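Saving seed from the back fence

I've grown climbing beans along the back fence for six summers now, and for the first four I bought a new packet every October like everyone else. Two years ago I stopped. This is mostly a record for myself of how the seed saving has gone, with a few answers for Lachlan Tuhiwai, who emailed to ask how I get mine dry enough to keep.

The beans came from Ferenc Barta, who used to live two doors up. He called them Somogyi beans and said his mother grew them. I've never found the name in a catalogue, so that may be a family name for something quite common. They climb to the gutter, crop for weeks and don't mind our clay.

Picking

I leave the bottom metre of each plant alone from the start of February. Those pods came on first and had the best of the weather. The rest we eat. By late March the ones I've left are papery and rattle, and I pick them on a dry afternoon. If rain is forecast for the week I pull the whole plant and hang it upside down in the carport, which works nearly as well.

This year I had 437 seeds from 35 pods left to dry on the best plants - more than twelve to a pod, which surprised me until I realised I'd tipped in a jar from last year as well. So ignore that figure. I've relabelled everything.

Shelling and sorting

I shell by hand at the table with the radio on. Ubaldo Caputo puts his in a pillowcase and treads on it, and he's finished in ten minutes, but he gets more split ones than I do. Anything wrinkled, holed or mouldy goes to the compost. The small sound ones go in soup.

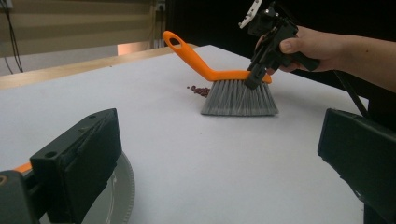

Beans get everywhere, and a brush is easier than chasing them with your fingers.

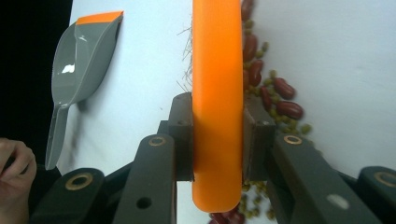

Drying and storing

Lachlan, the short answer is longer than you think. I spread mine on flyscreen in the spare room for three weeks and turn them when I remember. Then I try one with a hammer. If it shatters it's dry, and if it squashes the lot goes back for another week.

After that they have two days in the freezer in a sealed jar, for weevils. Let the jar come back to room temperature before you open it or you'll get condensation on the seed. I lost most of a batch that way the first year.

They live in the hall cupboard with the variety and year on the lid. Last spring I planted 70 of the two-year-old seed and all but four came up. I'll try the same jar again in November and see how much it has dropped.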